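I have worked in the refurbishing room at Brisano for long enough to remember when the whole place ran on thumbs. We take in old office workstations by the pallet, strip them, test them and send them out again, and until February every processor that left or entered a socket did so between somebody's finger and thumb. Mine, quite often. I was rather proud of it.

Now the bench by the window belongs to the arm, which we all call Talpur after the firm that fitted it, and I find I have more to say about it than I expected.

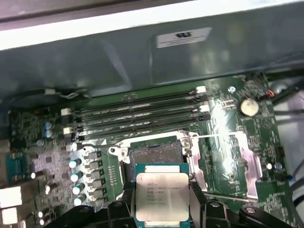
*A Xeon in the gripper, with the open socket behind it.*

I should say first that I don't miss the chips. On a busy shift I might seat 100 of them, holding my breath a little each time, and one bent pin could spoil a perfectly good board and the rest of my afternoon with it. My shoulders are better than they were, and I'm grateful for that - truly grateful.

What I do miss is the talk. Two of us used to share that bench, and the new ones learned by sitting between us, getting it wrong on scrap boards and hearing all our stories whether they liked it or not. A beginner today learns which tray to fill and which light to watch. It takes 30 minutes to teach, and I don't believe anyone grows fond of a trade in 30 minutes.

So my plea to the managers, here and over at our Lemine site, is a modest one. Keep the arm, but keep a hand bench too, and put every newcomer on it for their first month. Let them feel how little force a lever needs. They'll be far better company for the machine afterwards, and for the rest of us at tea.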